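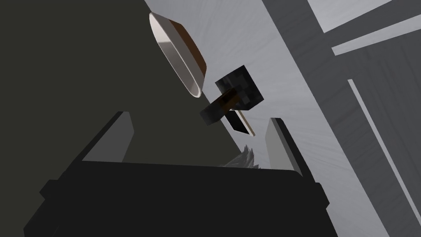

Por onde devo começar a ler Wotbridge?
Pelo número 1 da segunda série, publicada pela Jumeck. A primeira série tem personagens que só voltam muito mais tarde e um desenho bastante diferente, e quem começa por ela costuma desistir antes do arco do porto. A segunda série apresenta de novo a cidade, os Vigias e a família Arroz, e não exige leitura anterior. Quem gostar pode depois voltar atrás.

Wotbridge e Jevbridge são a mesma cidade?
Não. Wotbridge é a cidade na margem norte, onde decorre a série principal. Jevbridge é a cidade vizinha, do outro lado do estuário, e dá nome à série derivada. As duas partilham a ponte, o jornal e alguns vilões. Nos primeiros números há um erro de legendagem que troca os nomes em duas vinhetas; foi corrigido nas coletâneas.

Quem escreve e quem desenha?
O argumento é de Şengül Dönmez desde o primeiro número da segunda série. O desenho mudou de mãos várias vezes. A ficha de cada número, na secção de arquivo deste sítio, indica desenhador, arte-finalista e colorista. A primeira série foi escrita por uma equipa que assinava em conjunto, e por isso não atribuímos números a autores individuais nesse período.

Quantas páginas tem a série?
A segunda série soma 2.315 páginas de história, sem contar capas, cartas dos leitores e publicidade. Se incluirmos Jevbridge, passa de 3.000. A primeira série não está contabilizada porque nos faltam dois números e não queremos publicar um total estimado.

O que é Işık?
É o nome da heroína que aparece no fim do arco do farol. A palavra é turca e quer dizer luz. Na edição portuguesa o nome manteve-se com a grafia original, incluindo o i sem ponto, exceto na capa da primeira coletânea, onde saiu "Isik". Nas fichas usamos sempre a forma correta, mas a pesquisa do sítio aceita as duas.

Işık morre no número 19?
O número 19 termina com o desabamento do farol e a personagem não volta a aparecer até ao arco seguinte. Quem não quiser saber mais deve saltar para a pergunta seguinte.
No arco do inverno percebe-se que Işık saiu pelo túnel de manutenção antes do desabamento, com a ajuda do faroleiro. O corpo encontrado era o do impostor que usava o fato dela desde a sequência do mercado. Há pistas disso na cor das luvas, que muda de uma página para a outra. Alguns leitores consideraram que era um erro do colorista e escreveram para a secção de cartas a queixar-se; a resposta da redação foi evasiva.

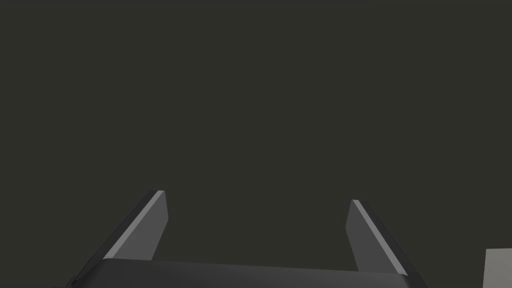
O arco do inverno explica também porque é que o faroleiro não fala com a polícia. Ele tinha sido Vigia na juventude, com outro nome, e a identidade dele só é conhecida por Işık e pela diretora do jornal. Essa revelação ocupa quase um número inteiro e é contada fora de ordem, o que levou muita gente a pensar que se tratava de dois homens diferentes. É o mesmo.

Os Vigias são um grupo de heróis ou uma organização do Estado?
Depende da época. Na primeira série são um grupo informal, sem sede nem financiamento. No início da segunda série já têm estatuto reconhecido pela câmara de Wotbridge, com um edifício próprio junto à alfândega. Perdem esse estatuto depois do motim no quartel e voltam a atuar por conta própria. Em Jevbridge há um segundo grupo que usa o mesmo nome, o que gera um conflito entre os dois que ainda não foi resolvido.

O que aconteceu no motim do quartel?
A história é contada em quatro números, cada um do ponto de vista de uma personagem. Os pontos em que todas as versões coincidem são estes: houve uma manifestação à porta, o portão foi aberto por dentro e o capitão Saraiva não deu a ordem de disparar. Quem abriu o portão continua em dúvida. A versão da diretora do jornal aponta para o próprio Saraiva, mas ela não estava presente e baseia-se no relato de um soldado que mais tarde se retrata.

Qual é o poder de Işık, afinal?
Consegue acumular luz e libertá-la mais tarde, em qualquer intensidade. Não a produz. De noite depende do que juntou durante o dia, e é por isso que as cenas passadas nas caves e no túnel são mais perigosas para ela. Em dois números vemo-la a iluminar uma sala depois de vários dias às escuras – os autores nunca explicaram essas cenas e nós também não temos resposta.

É preciso ler Jevbridge para perceber a série principal?
Só em dois momentos. O primeiro é o cruzamento entre as duas séries, que começa num título e acaba no outro. O segundo é o regresso da irmã de Saraiva, que na série principal aparece sem apresentação. Nos dois casos as coletâneas incluem um resumo de uma página no início do volume. Quem comprar os números soltos não tem esse resumo, mas encontra-o transcrito na nossa ficha do cruzamento.

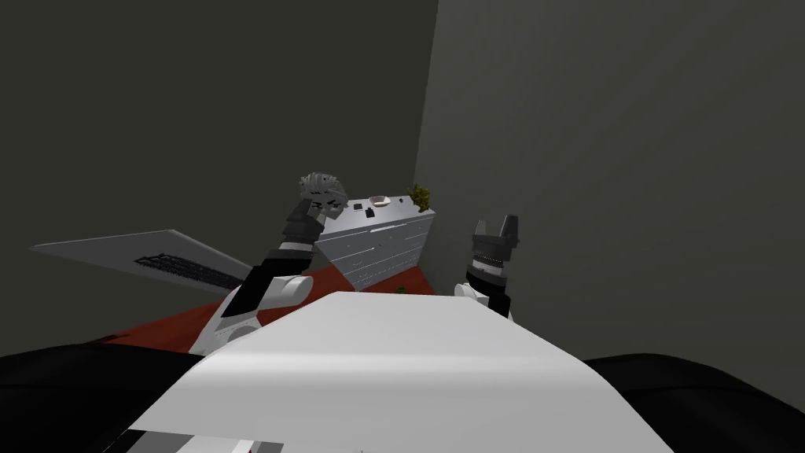
EDIÇÕES E COLETÂNEAS

Que diferença há entre os números soltos e as coletâneas?
As coletâneas corrigem gralhas, retiram a publicidade e mantêm as capas originais no fim do volume. Não incluem a secção de cartas nem as histórias curtas de complemento, que foram reunidas num volume à parte. O papel é mais grosso e as cores saem um pouco mais escuras, sobretudo nas cenas noturnas.

Existe uma edição integral num só volume?
Existe uma, de capa dura, com 820 páginas. Apesar do título, reúne apenas os três primeiros arcos da segunda série. Está esgotada na editora. Aparece de vez em quando em segunda mão, quase sempre sem a sobrecapa. Antes de comprar convém pedir uma fotografia da lombada, que tem tendência a descolar na zona central.

As histórias curtas fazem parte da continuidade?
A maior parte sim. As exceções são as duas histórias de Natal e a paródia com os animais do jardim zoológico, que a própria editora assinala como extra. A história curta sobre o primeiro dia da diretora no jornal foi durante algum tempo considerada fora da continuidade, mas um número recente cita-a diretamente e mudámos a classificação.

Quando sai o próximo número?
A Jumeck anunciou abril, sem indicar o dia. Não temos informação além da que a editora divulga e não respondemos a mensagens sobre atrasos. Quando houver data confirmada, fica na página inicial.

Posso ler em formato digital?
A segunda série está disponível em digital na loja da editora, número a número. A primeira série não. O número 6 foi retirado da loja durante uns meses por causa de um problema com a ordem das páginas e já voltou, corrigido. Quem o comprou antes da correção pode descarregá-lo de novo sem pagar. Não alojamos nem indicamos cópias não autorizadas.

SOBRE ESTE SÍTIO

Este sítio é oficial?
Não. É feito por leitores e não tem ligação à editora nem aos autores. Os resumos são escritos por nós a partir dos números publicados.

Como posso corrigir um resumo?
Através do formulário no fundo de cada ficha. Indique o número, a página e a vinheta. As correções que se baseiam em entrevistas ou em publicações dos autores vão para as notas da ficha e não para o resumo, que segue só o que está impresso.

Porque é que alguns resumos estão incompletos?
Os resumos ficam marcados como incompletos enquanto não forem revistos por uma segunda pessoa que tenha lido o número. Neste momento isso acontece sobretudo com a primeira série – os exemplares que temos circulam por correio entre três pessoas e cada revisão demora. Se tiver os números em falta e quiser enviar-nos uma transcrição das falas, use o mesmo formulário e escreva "primeira série" no assunto.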